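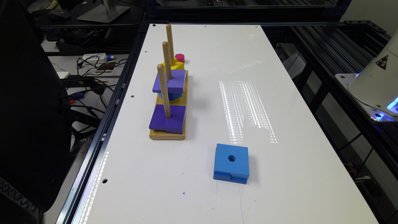 Figure 3. Wooden peg-stacking toy with a purple square block on the nearest peg.

4.2 What families keep, and what they pass on

We had expected, when we began talking to households in Skorelow and Gavden about the things they lend and borrow, that most of our conversations would be about tools, ladders and the occasional wallpaper table. These did come up, and we shall return to the ladders in Section 5. But what people most wanted to tell us about, often over a second cup of tea and well after the questions had run out, was children's toys, and above all the plain wooden sort: stacking pegs, pull-along animals, bricks in a bag that somebody's grandmother had sewn. We visited 64 households in all, and we came away from a great many of them with the feeling that a toy cupboard is a kind of family record, kept rather untidily and with great affection.

Toys of this sort travel further than almost anything else in the home. A coat is outgrown, handed to a cousin and worn through at the elbows within a winter or two, whereas a stacking toy may go down one side of a street and come back up the other over the course of twenty years. One mother in Gavden told us that the pegs her son was playing with had been hers, then her sister's children's, then a neighbour's, and had come home again in a carrier bag on the front step with no note. She knew them at once by a tooth mark. Several parents spoke in this way of marks and missing pieces — a block lost down the back of a radiator, a corner chewed by a dog long since dead — and it was plain that such damage made the thing more theirs.
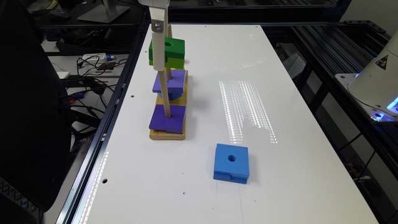

It would be wrong, though, to suggest that all this handing on is free of worry. Lending a toy is easy when the child has finished with it and much harder when there may be another baby to come, and we met parents who had said yes at the school gate and then lain awake wishing they had not. In Skorelow the usual way round the difficulty was to lend "for now", a phrase we heard so often that we began to write it down as a term in its own right. A thing lent for now may be asked for at any time, but in practice seldom is, and the borrower is expected to know, without being told, that it should not be passed on to a third family.

The toy library at Hrynyshyn works quite differently. Its register, which we were kindly allowed to read through during May, lists 851 toys and 1660 loans, with a column for pieces missing on return. We had supposed that parents would find this column a little stern. On the whole they liked it. A father who borrowed there most weeks said that it let him hand back an incomplete puzzle without blushing, as the loss was simply written down and everybody moved on to talking about something else. Families were allowed up to 5 toys at a time, and the wooden ones, we were told, were nearly always out.

There is also the question of where the toys end up when the children are grown, and on this our two towns parted company. Households in Gavden tended to keep a small box in the loft against the arrival of grandchildren, while in Skorelow, where the houses are smaller and the lofts mostly given over to water tanks, the better pieces were given to the playgroup or sent to relations in Cirkeseck. We do not want to make too much of this. Older people in both towns spoke of the same reluctance to let the last few things go, and more than one grandparent fetched a toy from another room to show us, set it on the table among the tea things, and carried on talking with a hand resting on it.

14 shares · 3 comments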